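So I finally got to the open day at Skeveo, out past Noltwood, and it was way more fun than I expected! Puspita Oei showed us around (very patient with my questions). They're gathering examples for a learning system, so somebody steers the arm through a job, it gets saved, and then they do it again. And again. They had more than 700 saved since November and want 2295 before they train anything.

I got a turn on the controls and I was terrible. Ilham Ismail said my clumsy tries get kept too, just tagged differently, which cheered me up a bit. The day's job was fruit and a plate, and grapes are the one everybody groans about. Squeeze too much and, well, you know.
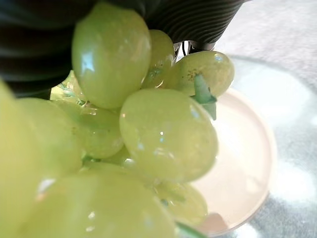

Coffee was good, parking wasn't (get there early, the lot fills up fast). They're doing another one in spring and I've already put my name down!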